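**Best way to restart physics as an adult? Old school books or something new?**

I left school with a shaky grip on physics and I want another go at it, mostly for fun! I have a stack of old school textbooks, some in Chinese (I read it fairly well), and I can give it three evenings a week. Do I start at page one and work through, or skip to the parts I like? Also, is paper still worth it when there are so many videos?

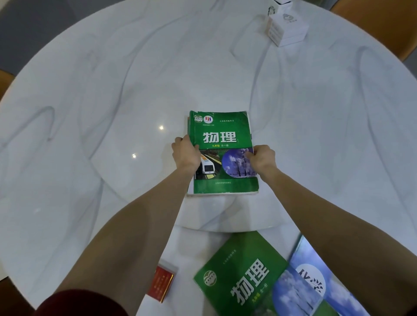
I should add that my algebra is okay but I never took calculus. My goal is to follow the Thursday talks at the Rostalcombe science club without getting lost after five minutes.

---

**Answer 1** (12 votes)

Oh, you're going to love this! I did the same thing two winters ago and school books were perfect. Start with motion and forces, even if they look babyish, and do the problems at the end of each chapter with a pencil. I'd read a page on energy, nod along, then get the first four problems wrong. That's where I learned the most.

You can get a very long way without calculus. I used a cheap notebook, one page per idea, and wrote the units next to every single number (please do this, it saves so much grief). When a chapter on circuits had me stuck for a week I skipped to light and lenses and came back in May, and it went in fine.

Videos are great for waves, because you want to see them move. I watched those after reading, never before.

---

**Answer 2**

Any book is ok. Physics hasn't changed much at this level. I have one from 2000 and still use it.

---

**Answer 3** (3 votes)

Seconding the pencil! Check whether the Drunlow library still runs its evening study table too. We had around 12 people last time, half of them doing math, and someone always had a spare calculator. For the Rostalcombe talks, sit near the front and ask for the slides afterward, they do send them.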